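About Parkby School of Sewing and Alterations

4 min read

Parkby teaches adults to sew, mend and alter clothes. We have two teaching rooms and a small shop counter on the ground floor of a former shoe store in Standstead. Classes run from September through the end of spring, with a shorter program of day workshops over the summer.

The school started as an alterations shop. Customers kept asking if they could watch while their pants were hemmed, and a few asked if they could be shown how to do it themselves. An evening class was added in the back room, then a second one for the people who had finished the first. After a few years the teaching took up more of the week than the alterations did, and the business was set up again as a school. We still take in alterations from the public, mostly hems, zippers and waistbands.

Who our classes are for

Most of our students have never used a sewing machine, or used one in school and have forgotten how. You do not need to own a machine or bring anything to the first class. You need to be 16 or older, and students under 18 need a signed form from a parent or guardian.

We also teach people who already sew and want to get better at one thing. Fitting is the most common request. Pattern paper instructions assume a body that few people have, and it is hard to pin the back of your own jacket. In the fitting course students work in pairs, and each person leaves with a bodice pattern and a pants pattern drawn to their own measurements.

What we teach

Beginning Sewing is eight evenings. Students learn to thread and clean the machine, sew a straight seam, turn a corner, put in a zipper and finish an edge. They make a drawstring bag, a pillow cover and a plain skirt or pair of shorts. The bag is dull, and we have tried to replace it several times, but it teaches casings, corners and pressing in one piece and so it has stayed.

Mending is four evenings. It covers buttons, split seams, darning by hand, patching jeans from the inside and replacing worn elastic. Students bring their own clothes to work on. We ask that they be washed first.

Alterations is ten evenings and is the course we are best known for. It follows the order in which we learned the trade ourselves: hems, then side seams, then waistbands, then sleeves and linings. Everybody practices on secondhand clothes from our stockroom before touching anything they care about. Around the middle of the course each student takes apart a lined jacket and puts it back together. It is slow work and some people find it discouraging for a week or so. Please come to the next class anyway.

Quezada is our name for the open sewing room. It comes from the old street name, which is still painted on the side wall of the building. Anyone who has finished a course can use the room on open evenings, with a teacher there to answer questions. There is no set project. People finish things they started in class, alter curtains, cut out Halloween costumes, or use the big table because they do not have one at home.

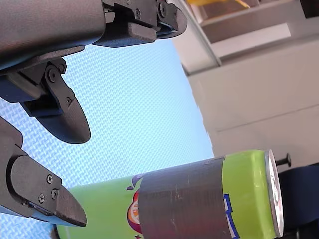
Machines and materials

Students use plain mechanical machines with a straight stitch, a zigzag and a buttonhole setting. We have looked at computerized models more than once and decided against them for beginners. With a mechanical machine you can see which part is moving, and most of the small faults can be fixed with a brush, a new needle or a drop of oil. We also have three sergers and one industrial straight stitch machine, which students may use once they have been shown how.

Irons matter as much as machines. Each room has its own pressing area with a sleeve board and a tailor's ham, and we teach pressing from the first evening. A seam that has been pressed flat before the next one crosses it will sit better than a seam sewn perfectly and left alone.

Thread, needles, interfacing and zippers are sold at the counter. We carry a limited range of cotton and linen by the yard. There are better fabric stores for special occasion cloth, and we keep a list of them by the register.

The pattern library

The school keeps 1,634 paper patterns, most of them donated. They are filed by type of garment and then by size, in drawers along the hallway. Students may trace any pattern in the library but may not cut one. Of the total, 647 are for children's clothes, which came to us mainly in two large boxes from a dressmaking shop that was closing. If you have patterns to give away, please check that the instruction sheet is in the envelope. We can use patterns without instructions, but they take a good deal longer to sort.

The Sirosel fund

Sirosel is a small fund that pays course fees for people who could not otherwise come. It covers the full fee, materials and a pair of fabric shears to keep. It is paid for by the sale of finished samples and by gifts from former students. The application is one page long and asks for no letters of support. Places are given in the order the forms come in, and the names of fund students are not shared with their teachers.

Class size and fees

Classes are kept to eight students, or six for fitting. Fees are listed on the course page and include the use of a machine, thread, and all practice cloth. You buy your own fabric for the skirt or shorts. A deposit holds your place and is refunded in full if you cancel two weeks before the first class. After that we will move you to a later course if there is room – please call the shop, as email is only read in the mornings.

We do not give certificates. Some former students have gone on to take in work from neighbors or find jobs in bridal shops and costume departments, and we are glad to write a plain letter saying which courses a person has finished.

Getting here

The entrance is on the side of the building, under the painted sign. There is one step at the door and a ramp we can put down if you ring the bell. Street parking is free in the evening. If you are bringing your own machine, pull up at the side door first and unload there, then move the car.

Last updated May 31, 2019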